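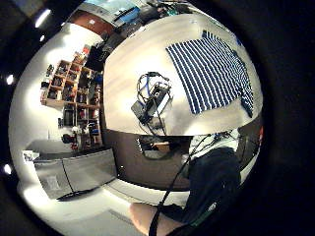
Malix Building — Facilities and Workplace Safety, Second Floor

Walk-through checklist with comments
Date: 1/28/21
Walked by: Diễm Hoàng
Comments by: Kalevi Vuorinen

Marks used: OK, FIX, ASK. An OK means I looked at it or put a hand on it. Last January's sheet had OK in every box and I don't believe half of them, so I've ignored it and started over.

EXITS AND HALLWAYS

1. Exit signs lit — OK
All lit on building power. That tells us very little about the batteries. I'd like to see them tested with the power off before anyone writes OK in the battery box.

2. Stair doors close and latch on their own — FIX
The north door closes if you give it a shove, and a door that needs a shove does not close on its own. Pasichnyk adjusted the closer in the fall and billed us for it. Get them back, and have someone stand there while they do it.

3. Hallway clear to full width — FIX
Two file cabinets outside the copy room. The tag says "temporary" and the tag has faded.

4. Floor plan posted by the elevator — ASK
It's posted. It also shows a wall that came down before I worked here. Who prints these?

FIRE EQUIPMENT

5. Extinguishers hung, pin in, gauge in the green — OK
Diễm checked every one and I checked behind her. The one by the kitchen hangs behind the coat rack, so you'd have to know about it already. Move the rack.

6. Monthly tags initialed — FIX
Initials for every month, all in the same pen and the same slant. I can't prove anything. From now on the person who initials also writes the day.

7. Smoke detectors free of dust covers — OK
One cover left over from the painting job, in the supply closet. Diễm took it down while I held the ladder.

FIRST AID

8. Kit stocked to the list inside the lid — FIX
The list calls for 12 large bandages and there are 3. Plenty of eye wash, past its date. Jenura is supposed to restock these and leaves a sticker each visit. The sticker is very up to date.

9. Contact names on the lid are people who still work here — FIX
One out of two.

POWER AND CORDS

10. No power strip plugged into another power strip — FIX
Found under the front desk, with a space heater on the end of it. I was told the heater is never used. It was warm. Heater unplugged and tagged.

11. Cords kept off walkways — ASK
Nothing across the main aisle. I'm less sure about cords that hang off table edges, which the form doesn't cover at all. Somebody's knee finds those sooner or later. I'd add a line to the form.

12. Panel door shut, with clear space in front — OK
Clear when we walked it. There are drag marks on the floor that make me think it isn't always.

TABLES, CHAIRS AND SHELVES

13. Tables steady, no loose legs or split edges — OK
Leaned on all of them. One rocks a little and wants a foot turned, so I turned it.
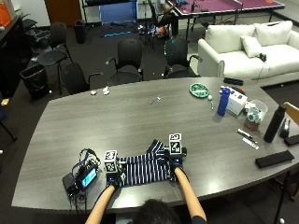
14. Chairs — FIX
Three have a back that lets go when you lean. Omalar says their warranty covers the frame and that the back is not part of the frame. I have asked them to put that in writing. Chairs are in the storage room with tape across the seats, and they are to stay there.

15. Shelves fixed to the wall — ASK
Tall ones are. The short ones are not, and the form says "tall" without saying how tall. I'd fix anything over chest height, whatever the form means by it.

16. Heavy items stored low — FIX
Paper boxes on the top shelf again. I weighed one and it came to 31 pounds. I don't want that coming down on Diễm or anyone else.

KITCHEN

17. Outlet near the sink trips when tested — OK
Pressed the button, it tripped, it reset. Best result of the morning.

18. Floor dry — FIX
Slow drip behind the refrigerator. A towel has been put under it, which I don't count as a repair.

FOLLOW-UP

Items 2, 8 and 10 come first. Please don't close any of them on a phone call — I want to see the door latch, and I want to see bandages in the box. Diễm has the punch list and the key to storage. The four ASK items need an answer from building management before the next walk, and "we've always done it that way" will be sent back.

Signed copy is in the binder at the front desk.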